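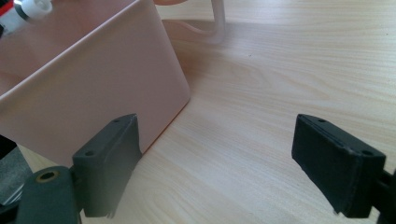
Gisela Diekmann talks fast when she gets to the part of her job she likes best, and the part she likes best is putting things in boxes. She runs example gathering for Clerik, a small team teaching a learning system to tidy up after people. When I reached her she had already been at the table for most of the morning, and she wanted to tell me about hinges.

"A lid is wonderful!" she says. "It moves, but only one way. It can be open, or closed, or stuck halfway because you were careless. You can put the right thing in the right box and still get a bad example out of it if you shove the lid. I could talk about lids all day, and my family will confirm that I do."

The idea behind Clerik's work is simple enough. A person does a household chore with a gripper in each hand, the grippers record what they see and how they move, and the recording goes into the pile that the system learns from. One run through a chore is called an episode. The current chore is packing small bathroom and first aid items into storage boxes, and the target is 905 episodes before the first training run. As of the day we spoke, 18 March 2020, the team had 273 they were happy with.

I asked what makes her happy with one.

"You should be able to watch it and know at every moment what the hands are trying to do," she says. "When I started I was so proud of being quick. I thought, look at me, 80 episodes and it's not even lunch! Then Yaa sat down with them and threw out nearly all of mine."

Yaa Annan, who checks the recordings, laughs when I bring this up. "She was grabbing things before the jaws had lined up," Annan says. "It worked for her, she's got good wrists. But I'm thinking about a system that has to copy that, and it's going to copy the sloppy approach too. So I asked her to slow down at the last little bit, just before contact. The next 100 were lovely. I still use them when I train new people."

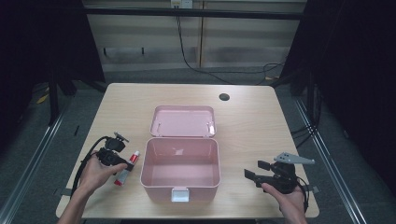
Tubes come up a lot in our conversation. Diekmann considers them the best teaching objects in the whole set, better than bottles (too easy, she says, if they're standing up) and far better than anything square. A tube can lie at any angle. It has a fat end and a flat end, and the place where you take hold of it decides how it's going to swing when you lift.

"So we turn it between episodes," she says. "Cap toward the box, cap away from it, diagonal, right up close to where my hand starts. And I try not to have a favorite, which is hard! After a while your hands want to do the same nice grab every time, and then the system only ever sees the one nice grab."

The team keeps a sheet of starting layouts, which they call Grondametti, after a card game one of them used to play. Each layout says where the box goes, whether the lid starts open, and which side the small items are on. Annan would like it to be twice as long. Diekmann would like to add more boxes, especially ones with stiff latches.

Do they keep the failures? Some, it seems. If an item slips and the person picks it up again cleanly, Annan marks the episode as a recovery and it stays. "I love those," she says. "Things fall over in real bathrooms. I want it to have seen somebody deal with that calmly." What she won't keep is an episode where the operator hesitates with both hands in the air, deciding what to do next. There's nothing to learn from it except hesitation.

The first training run is planned for April, on a pair of arms the team has named Pesska and Addo. Diekmann expects it to be bad at lids and decent at picking things up. Annan thinks it will be the other way around, and they have a cake riding on it.

I ask Diekmann whether she gets tired of packing the same few items over and over. She says her shoulders do. "But then you get one where both hands do exactly the right thing and the lid comes down softly, and you think, oh, I hope it learns that one." She has 632 left to record, and she'd like to do a few more before she stops for the day.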